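In Defense of the Slow Hour Before the First Run

Willy Van Wijk
2019-01-26

I have been fixing and fussing over small machines for most of my working life, and if you ask my family they will tell you I talk about it too much at dinner. So let me talk about it at you instead, and you can leave whenever you like.

My subject is the hour at the start of the day when a handling station is looked over before anyone asks it to pick anything up. At Lisow, where I look after a little rig we call Multia, that hour is under attack. It isn't a mean attack. The people doing it are nice people and I eat lunch with them. They have a spreadsheet, though, and the spreadsheet says that an hour of looking is an hour of no picking, and that we lost 60 of those hours last year. I would like to put in a word for every one of them.

Multia is a humble thing. She is a two-fingered gripper with a handle, a camera that rides along with her, and a small walled box where we try her out on whatever is going to be handled that week. We bought the first set of parts from Bimareo and have replaced most of them since, the way you do with an old farm truck. She can be carried by hand when we want to teach a grip, and that is the part of the job I like best, since you feel through your own wrist when something is a bit off.

And something is very often a bit off! Screws creep. You snug one down on a Monday and by the end of the week it has backed itself out by a hair, and a hair is plenty. The pad under it leans, the finger attached to the pad leans with it, and now the two tips meet a little lower on one side than on the other. Nothing breaks. The machine goes right on closing and opening, as cheerful as you please, and everything it holds is held a touch crooked. I have seen a whole week of work go that way, 276 grips, all of which had to be done over, and the cure was a quarter turn with a screwdriver.

The markers are the other thing. We use those square black-and-white ones, one on each side, and the software works out from them how far apart the fingers are. A thumbprint on a marker is enough to make the reading jump around. My routine is a dry cloth first, then a damp one if the dry one doesn't do it, and then I hold a piece of card of a known thickness between the fingers and see whether the number on the screen agrees with me. If it doesn't, I go back to the screws, and only after the screws do I let myself touch the settings. Younger folks tend to go for the settings first. I understand the temptation – the settings are right there and you don't have to get off your stool – but a setting changed to cover for a loose screw will come back to bite you when somebody finally tightens it.

After the card comes a real object. I used to do this with a wooden block, and I was proud of my block, and Lam from the bench next door talked me out of it. A block forgives everything, he said, and he was right. Shoes are much better teachers. A shoe has a stiff part and a soft part, it is heavier in one place than another, and it has laces to get in the way. We grip ours by the heel, low down, and look at how the fingers sit before anybody tries a lift.

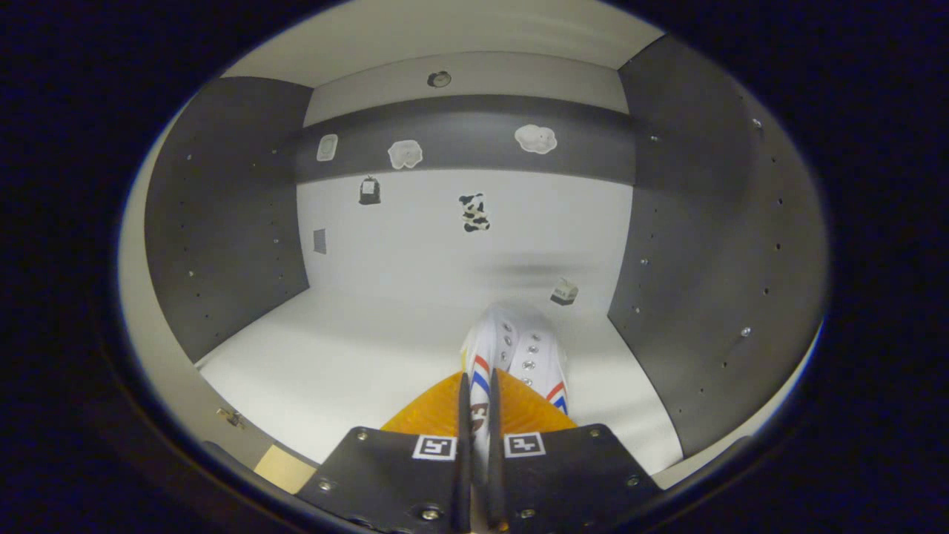

How often should the fingers be checked against each other?
Once at the start of every working day, and again after any knock, any swapped part, or any time the gripper has been put down harder than you meant to.

I know how that sounds to somebody with a schedule to keep. The proposal on the table is to check every 2,000 grips and leave it at that, and I have tried to be fair to it. The trouble is that a loose screw can't count. It may let go at grip 2,101, with the next check most of a cycle away, and all that time you would be filling up your records with crooked work and feeling good about your output.

What I would accept, and I have told them so, is a shorter hour. Cloth, card, screws, shoe, in that order, done by the same person for a month at a stretch so that they get to know the feel of the thing. You could get it down to half the time once your hands know the way. I would even write it up on a sheet and tape it by the bench, and I have never been one for sheets.

We meet about it again before the end of January, and I am bringing my screwdriver.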